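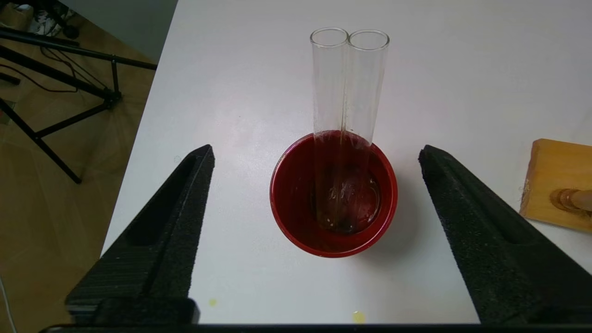 Wrist view: two glass tubes in a red cup, foam-padded fingers open.

Rumby — equipment plan and budget notes

This README covers what we need to buy before October to keep the tube-handling bench going. The episodes themselves are in the data folder; the money is in budget.csv, where it won't stay long.

Agreed
Finger foam, 6 sheets, from Plunwood. It counts as a consumable, whatever the finance form says.
Glass test tubes, box of 66. The last plan allowed for 30, a figure arrived at by optimists.
Red plastic cups. Petty cash.

Waiting on a quote
Second gripper, Lelititz. They quoted 519 for the fingers alone, and the mounting plate is "to be discussed". Please don't order one until it has been.
Spare wrist camera. Same model as now, or the calibration has to be redone and someone will have to be nice to whoever does it.

Put off
A proper rack for the tubes. Rizvi make a good one, but the current task is written for the cup and we'd have to start a new split.

Prices are in pounds, without VAT or delivery. Add new requests at the bottom of budget.csv — one line each, with a supplier. "Better robot" has been removed twice.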